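The open day at Kirnstead was on April 6, 2019, and I went because the letter said there would be tea. It also said that Lallemari had taken over the sorting floor from us, and that former staff were welcome to come and see the work. I had done 12 years on that floor. I put on my good coat and caught the early bus.

They gave us badges at the gate. Mine had my name spelt wrong, so I turned it round. We were taken up in groups to the room where the arm was, and told to stand behind the line and not to lean over. A young man in a Lallemari fleece said it was learning litter. They put cans and wrappers on a grey board and it had to pick them up.

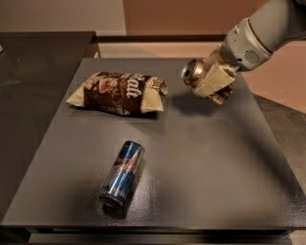
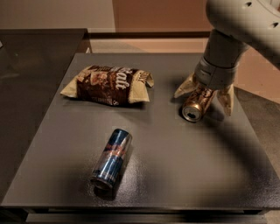
Nélida Quezada wanted to know what it did with a can that still had something in it. The young man said that was a good question. She said she knew it was, and what was the answer? He said they were working with empties for now.

I remembered the full ones. In July they came down the belt warm and you could smell them before they reached you. Mellor used to shake each one next to his ear, then tip it into the drain and throw it over his shoulder into the right cage without looking. He got me in the shoulder once with a tin of peaches and bought me a pasty to make up for it.

The arm took its time. A woman at the back asked how fast it went, and the young man said speed came later. What they wanted first was for it to take hold of a thing properly. He had a sheet with 149 goes written down on it, each one with a mark beside it, and he held it up for us to see. From behind the line I couldn't tell which marks were the good ones.

"Does it know what it's picked up?" I asked.

"It knows it's a can," he said.

"Does it know steel from aluminium?"

He looked at his sheet. He said the Zeltosano line downstairs did that part with a magnet, and I said yes, I knew about the magnet, I had been there when they put it in. He wrote something down. He asked what we had gone by before the magnet, and I told him the sound. You tapped it on the rail. After a month you didn't need to tap it, because you could tell from the weight and the way the side gave under your thumb.

He asked if I would show him. There was a crate of spare cans by the wall, and he brought it to me. I took off my gloves and started going through them, steel on the left and aluminium on the right. The others in the group turned round to watch. Nélida told me I had got slow.

When I had finished he went over both piles with a small magnet on a string. He did every can. Then he thanked me and put them all back in the crate together, and the next group was already coming up the stairs.

Tea was in the old canteen. They had taken out the long tables and put in round ones. I had two cups and a slice of fruit cake, and Nélida wrapped hers in a napkin for later. There was a form by the door asking what we had thought of the visit. I wrote that the room was warm and the young man was polite. Under "Any other comments" I put down about the thumb, as well as I could explain it, and went out to wait for the bus.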